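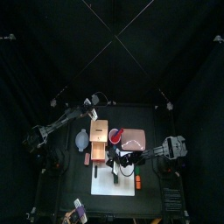 About Stostari

Stostari is a small company for desk storage. We make and sell boxes, trays, cups and small containers for the things which live on a table: pens, markers, erasers, clips, cables, keys, stamps and coins. We are five people and we work from one workshop with a shop window on the street side.

The wooden box with the drawer pulled out is the kind of object we like best. It has one drawer and a slot on the top, and it takes little space on a desk. Many customers write to us that they want a big organizer with many compartments, and we often advise them to begin with one drawer and one cup. If after a month this is not enough, we are happy to sell them the second drawer.

How it started

The company was founded by Rocío Núñez and Fermín Bravo. Rocío was a teacher of drawing and had in her classroom 30 pupils and one cupboard. Every lesson began with ten minutes of searching. She asked Fermín, who was then repairing furniture, to build a drawer box for each table, and he built the first ones from the wood of old bed frames. Other teachers in the same school asked for them also. In the second year we had sold 700 boxes and Fermín stopped to repair furniture.

The name Stostari does not mean anything in any language that we know. Fermín found that it was easy to say on the telephone.

What we make

Our range has three families.

Tarus is the family of wooden boxes. The drawers run wood on wood, without metal rails. In a humid summer they can become a little tight, and then it helps to rub the sides with a dry candle. We write this on the paper which comes with each box, but the paper is easily lost, so we repeat it also on this page.

Montoya are the trays. They are shallow, for things that you take many times in one day and do not want to look for in a drawer. A tray is good next to the hand you write with. The wooden ones are oiled, and for the plastic ones we work with a molding company in the next town.

Asow is the newest family, with cups and small containers with lids. The colors are soft, and you can see through most of the containers, so it is not necessary to put labels.

All together there are now 76 articles in the catalog. We have decided that this number should not grow. When we bring a new article, an old one goes out, and there is always a discussion about which one.

How we work

The wooden parts are cut and sanded in our workshop. Celeste Sepúlveda is responsible for the finishing and she also checks every drawer by hand before packing. Aidan Keogh designs the new articles. He makes the first model from cardboard and uses it on his own desk for several weeks – with real pens and real disorder – before we cut any wood.

We produce about 3000 pieces in a year. This is few for a factory and quite a lot for us. In August and September, when the schools are buying, please expect a longer delivery time.

Repairs and spare parts

Every drawer, lid and knob can be ordered separately. If your box is older and the drawer has another size than the current one, please measure the opening inside (width, height, depth) and send us the three numbers. Fermín still makes these drawers himself. We do not take boxes back for painting, but we can tell you which paint holds well on the oiled surface and which one does not.

Schools and offices

For orders to classrooms and offices, Graciela Tapia is your contact. She can send you a sample set with one drawer box, one tray and one cup, which you may keep for two weeks and then return or buy. Graciela speaks Spanish and English, and she reads French when it is written slowly, as she says it.

Visit us

The shop is open from ten in the morning until six in the afternoon. On Monday we are closed and only the workshop is running, but if you have come from far away, please ring at the side door. Articles with small faults are on the low shelf at the left of the entrance, at half price.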